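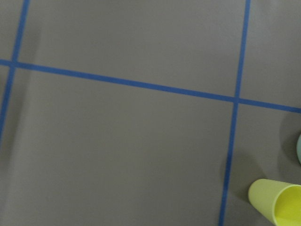
I have wanted to see the inside of the Clolgate paper mill ever since we moved to the valley, so when the open day finally came up in November 2025 I was at the gate before they had unlocked it! The mill only lets visitors in once a year (it used to be July, but the river is too low then to run the old wheel) and the line went all the way back to the bridge.

You start in the rag room. Clolgate still makes a portion of its paper from cotton rags, and the smell is wonderful, a bit like a linen closet and a bit like wet bread. Our guide let us tear a strip off an old sheet and throw it in the bin with the rest. Then it's down a steep iron stair to the beaters, and I mean it when I say steep. Wear proper shoes.

The beaters are the loudest part. There are two, both built by Kontogiannis, and they go around and around for hours turning rag into something that looks like thin oatmeal. You get ear plugs at the door and the guide holds up cards instead of talking. One of the cards just said NOW SMELL THIS, and we all leaned in over the tub.

After that comes the vat, which was my favorite by a mile. You can have a go yourself if you're willing to wait, and I waited nearly 300 minutes less than I would have been willing to. You dip the mold, lift it level, give it a little shake forward and a little shake sideways, and there's your sheet. Mine had a thick corner and a thin corner and I love it. They press it and dry it for you and mail it out later, so bring your address and $5 in cash.

The modern side of the mill is across the yard. The Flodow line went in a few years ago and it's a completely different world, bright and warm and fast, with a reel at the end as tall as my garden shed. A full reel weighs 1,319 pounds. I could have watched it fill up all afternoon, but they do move you along.

Lunch was in the old drying loft, with soup and cheese rolls from the Plomov bakery. Get there early, as the cheese rolls were gone by one. The shop next door sells seconds by the bundle, and I came away with two bundles of cream laid and a stack of envelopes that don't quite match anything.

Parking is in the field behind the church, and the 509 bus stops right outside if you'd like to skip the mud.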